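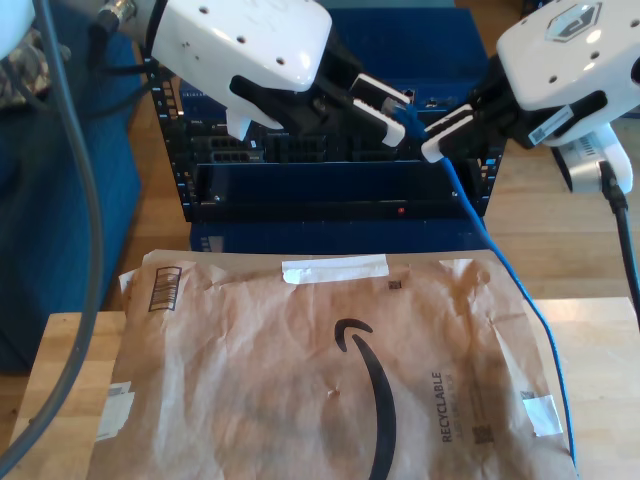
Department of Culinary Science, Dobson College
Food Preparation Theory, Module 3: Cooking dried legumes

Scope

These notes cover soaking, simmering and holding of whole dried beans and chickpeas. Split lentils and peas are treated in the soup module. Pressure cooking on the Dokudov units has its own operating sheet and is only mentioned in passing.

Structure of the seed

A dried bean consists of a seed coat, two cotyledons and a small embryo. The cotyledons hold most of the starch and protein. Water enters first at the hilum and the small pore beside it, then more slowly through the coat. The coat takes up water and expands ahead of the cotyledons, so a partly soaked bean looks wrinkled. The wrinkling disappears when the interior catches up.

Softening during cooking depends on two processes. Starch granules inside the cells swell and gelatinise. Pectin in the walls between the cells becomes soluble and the cells separate. A bean with gelatinised starch and intact pectin is cooked in the nutritional sense but eats as firm and grainy.

Soaking

Rinse and sort the beans. Remove stones, split seeds and any seed with a dull, shrivelled coat. Weigh after sorting.

Standard batch for the practical:
Dried beans, Siren white: 153 g
Cold water: 678 g
Fine salt: 3 g

Dissolve the salt before adding the beans. Sodium displaces part of the calcium and magnesium bound to pectin in the coat, and the coat softens more evenly as a result. Cover and refrigerate overnight. Drain, record the soaked weight, and calculate uptake as follows:

Uptake = (soaked weight − dry weight) ÷ dry weight

Surface water is a common source of error. Drain in a sieve and blot with a clean tea towel before weighing.
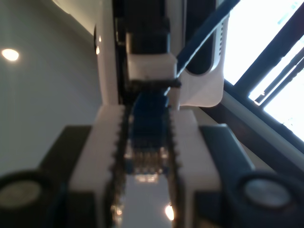 Can the soaking water be used for cooking?
It can, with most common beans, but the recipe's salt must be reduced to allow for what is already dissolved. In this course the soaking water is discarded so that all groups start the simmer with the same liquid.

Simmering

Cover the drained beans with fresh cold water and bring to a full boil. Red kidney beans contain a lectin, phytohaemagglutinin, which is destroyed by vigorous boiling and may survive at slow cooker temperatures. Boil them hard in fresh water before reducing the heat, and do not transfer raw soaked kidney beans directly to a slow cooker.

After the boil, reduce to a bare simmer. A rolling boil throughout knocks the seeds together and strips the coats. Keep the water level above the beans and top up from the kettle. Skim the foam in the early part of the simmer; it is mainly protein and saponins, and its removal affects appearance more than flavour.

Acid and calcium

Acid stabilises pectin. Tomatoes, vinegar, lemon juice and wine added at the start will extend the cooking time considerably, and old beans may never soften fully. Add these ingredients when the beans are already tender. Molasses contributes both acid and calcium, which accounts for the long cooking time of traditional baked beans and for their ability to hold shape through it.

Hard tap water has a similar effect. Bicarbonate of soda works in the opposite direction: it raises the pH and speeds the breakdown of pectin. Too much gives a soapy flavour, darkens the colour and turns the coats slimy. It is useful for chickpeas intended for hummus and should be left out of salads.

Testing for doneness

Take several beans from different parts of the pot. Press each between tongue and palate. The interior should be uniform, with no chalky core, and the coat should not separate as a distinct skin. One soft bean is not a sufficient test. Seeds from mixed harvests cook at different rates.

Cooling and holding

Beans for cold dishes are cooled in their liquid, in shallow trays. Beans drained while hot lose moisture from the coat and split. Once cooled, cover and refrigerate promptly. Label trays with contents and time of cooking.
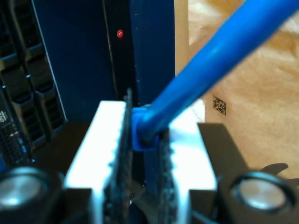 Figure 3. Blue connector between gripper fingers.

Practical task

Prepare 2 standard batches in the Flonetti teaching kitchen. Cook the first in plain water. To the second, add the measured vinegar at the start of the simmer. Use identical pots and matching burners. Test both at the same intervals and enter the results in the table provided, noting coat condition and texture of the cotyledon separately.

Submit the table with the uptake calculation for each batch. Show working.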